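Chapter 6
Packaging and the Cost of Getting Goods to Market

Learning goals

After reading this chapter, you should be able to:
Explain the difference between primary, secondary and transport packaging
Describe how package size affects shipping cost
Calculate the packaging cost per unit for a simple product
Identify the main choices a small producer makes when ordering printed boxes

Opening case: A lamp maker in Flastley

Ayten Çınar started selling desk lamps from a rented workshop in Flastley. Her first orders went out in plain brown cartons bought from an office supply store. Each lamp was wrapped in newspaper, and the customer's address was written on the lid by hand. At that stage she gave packaging very little thought. It was a small expense, and most of her buyers lived close enough to pick up their lamps in person.

The situation changed in June, when a home goods chain called Marchuk agreed to stock the lamps in its stores. Marchuk's buyer, Tobias Oyelaran, sent over a list of requirements. Every lamp had to arrive in its own printed box with a bar code on one side. The boxes had to stack without crushing, and they had to fit on a shelf 40 centimeters deep. The first order was for 200 lamps.

Çınar asked two printers for prices. The first would print any quantity, but charged a high price per box. The second, Rerkard, charged much less per box but would not accept an order smaller than 1000. She had to decide whether to pay more for each box now or tie up cash in boxes she might not use for a year.

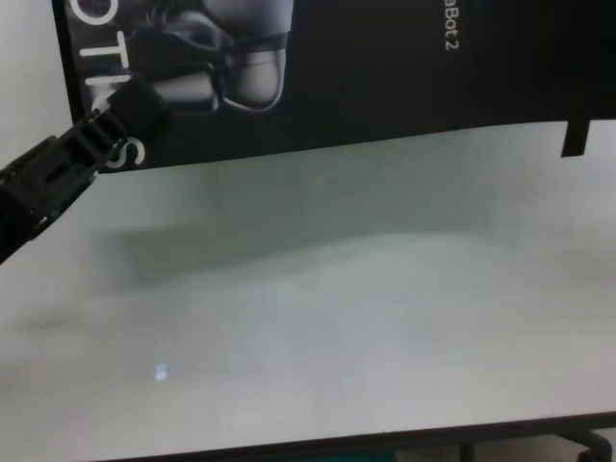 She also had to choose a size. A larger box gave the lamp more room for padding and looked more impressive on the shelf. It also cost more to ship. Many freight companies charge by the space a package takes up as well as by its weight, and a lamp is a light product for its size. When she worked out the figures, the larger box added more to the cost of each lamp than the printing did.

In the end Çınar ordered the smaller box from Rerkard. She used 200 for the Marchuk order and another 170 over the following months for sales through her own website. The rest were stored flat in the workshop. A year later she changed the shape of the lamp base, and the remaining boxes no longer fit – a cost that did not appear in either printer's price.

6.1 What packaging does

Packaging is any material used to contain, protect, handle or present a product. Primary packaging touches the product itself, such as the bag around a loaf of bread. Secondary packaging holds one or more primary packages and is often what the shopper sees on the shelf. Transport packaging, such as a pallet and its plastic wrap, keeps goods together during shipping and is usually removed before they go on sale.

The same box may do more than one of these jobs. Çınar's printed box was meant for the shelf, but it also served as the shipping carton for online orders once a label was added.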